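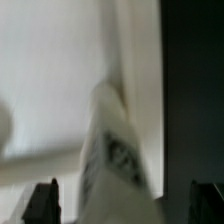 The cups should have gone years ago, according to one reader who wrote to us after our April article on the Lillis building, and it is a shame that it needed a full bin room before anyone did something. Several other letters said almost the same. One asked why the tenants must carry their own mugs up and down the stairs when the shared kitchen has cupboards enough for everybody.

Both wishes are now partly answered. From this week the shared kitchen on the second floor of the Lillis building no longer puts out disposable cups beside the water tap and the coffee machine. In their place the tenants find 108 white porcelain mugs, bought second-hand from a hotel in Ernedum which was closing its breakfast room. The mugs stand in the two upper cupboards, and after use they go into the dishwasher under the window, not into the sink.

The change was decided by the tenants' meeting, where 56 votes were given. The result was clear, but the discussion before it was long. Some of the smaller offices were afraid that they would be the ones who wash up for all the others. The larger ones, mainly on the third floor, answered that they use the kitchen less and should not pay the same part. In the end the cost was divided by the number of desks, and the dishwasher is started by whoever puts in the last mug that fits. A sheet on the door explains which programme to choose.

The price for mugs, delivery and a new lower basket for the dishwasher came to 1545 euros. Kilasell, the company which manages the building, paid the basket and the tenants paid the rest. Kilasell also says that the waste contract will be looked at again in the autumn, when it is possible to see whether the smaller bins are enough.

Paper cups have not disappeared completely. A packet of 100 is kept in the low cupboard next to the fridge for visitors' days and for the times when the dishwasher is out of order, as it was for nine days last winter. Who opens the packet should write it on the list inside the cupboard door. Takeaway cups from the café downstairs are also still welcome in the kitchen, but they must be emptied first and then put in the grey bin near the lift. They do not belong with the paper, although many people believe this, as most of them have a thin layer of plastic on the inside.

Milk and juice cartons are another question which came up in the letters. These should be rinsed, pressed flat and placed in the yellow bin. Until now they were often left standing on the worktop, sometimes half full, and the cleaning firm Mthembu has complained more than once about the smell on warm mornings. Mthembu will from now on wipe the worktop and the table each evening, but the firm will not move things which are left there – also not a single cup with a spoon in it.

There is a small difference of opinion about private mugs. The meeting decided that they may stay, on the open shelf to the left of the door, if the name of the office is written on the bottom. Mugs without a name will be put in a box in the corridor at the end of every month, and after two more weeks they go to the charity shop. At least one tenant thinks that this is too strict for a kitchen shelf. Another one has asked for a second shelf.

The fourth floor, which has its own little kitchen with a tap and one cupboard, is not included. The tenants there will continue with paper cups for the moment – they have no dishwasher, and there is no place to build one in without removing the fridge. They can use the kitchen on the second floor if they like.

Questions about the mugs or the bins can be left in the letter box at the Lillis reception. The next tenants' meeting will also speak about the coffee machine, which has a contract until the end of the year.

14 Jun 2021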